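1/12/26, workshop notes, Flatero cabinets

Sanded the second drawer front with 200 grit and wiped it. The Clamex joints on the carcass sit well, only one needed a little more glue. I left the clamps on over lunch.
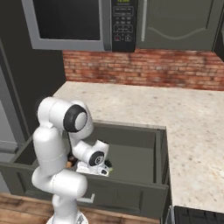
Open drawer under the stone countertop.

Lumenta oil, first coat. It goes further than I expected in December, so please pour less. 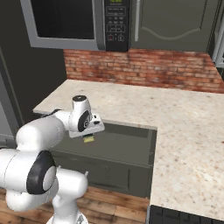

Still to do

Order two more pairs of runners from Tandon. Measure the back panel again, I wrote 89 and I do not trust it. The long rail must stay on the flat rack

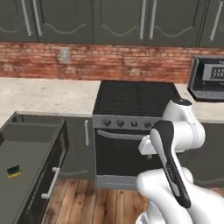

until the oil is hard, and then we can drill for the handles.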